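Keeping small toys off the table where I also pack parcels

Reading time: 3 minutes
Print | E-mail

Question

Hello all. We live in a small flat and we have one table only. My daughter plays on it in the morning, and in the evening I pack parcels on it, because I sell used baby clothes through Elska. The problem is that the two things mix together. Last month a customer wrote to me that she found a plastic strawberry inside a cardigan. She was friendly about it, but I was ashamed.

I have tried one big box for the toys and one big box for the packing things. After two days everything is in both boxes. My daughter is four and she loves the tape very much, she says it is a wheel.

The table has a checked cloth in pink and white with cartoons and stars and strawberries on it, a present from my sister-in-law. It says 快乐 and 健康成长 in red, which is "happy" and something like "grow up healthy". I would like to keep it on, but small pink toys are not easy to notice on it in the evening light. The pig and the chick are both pink plush, so you can understand. 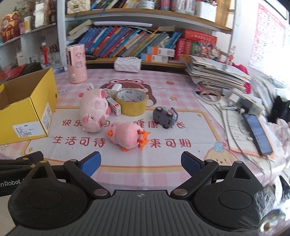 Take the cloth off when you pack, says Liis Lukoševičius, and do not try to be clever with boxes. Her advice was given to me in the Bellamy parents' group and I copy it with her permission: fold the cloth inwards from the four corners with all the toys still inside, carry it like a sack to the child's bed, and pack on the bare table. In the morning you open the cloth again and the game is where it was, more or less.

I tried it two times. It is quick, but the toy car was under everything and my daughter was angry that her game was destroyed. Also the tape went with the toys to the bed. Does somebody have a method which works also for the tape? I don't want to buy furniture, there is no place for it.

Answer 1

I had the same problem with jigsaw pieces. What helped me was a tray with a high edge, from the kitchen. All toys must live on the tray, and what falls from the tray goes back on the tray. When you need the table, you lift the tray up on the wardrobe and the game is not disturbed. Mine is 5 cm high at the edge and this is enough for plush animals and cars.

For the tape: hang it. Put a string through the cardboard middle and tie it on a hook inside a cupboard door, higher than the child can reach. Scissors and labels can hang there in a cloth bag as well. Give her an old roll that is nearly finished, so she has her own wheel and yours stays sticky and clean.

And please shake every piece of clothing before you fold it. I have sent over 1,000 parcels and I still shake them.

Answer 2

just buy a second table, Skosar has folding ones

Answer 3

The person above did not read the question, I think. A folding table also needs a place when it is folded.

I agree about the tray, but I would add one thing for the colour problem. Buy a plain cloth, dark blue or grey, and lay it over the pretty one only for packing. A pink pig on dark blue you will see at once. Afterwards you shake it above the floor — not from the window, I lost an earring like this in August — and fold it away with the tape inside. So the cloth and the packing things are always one bundle.

Chargers and other small white things should not be on the packing table at all. I once posted a charger to a lady in another town and it cost me more to get it back than it was worth.

Comment from the person who asked

Thank you, I will try the tray first and then the dark cloth. The old roll of tape was a success already this morning.

Print | E-mail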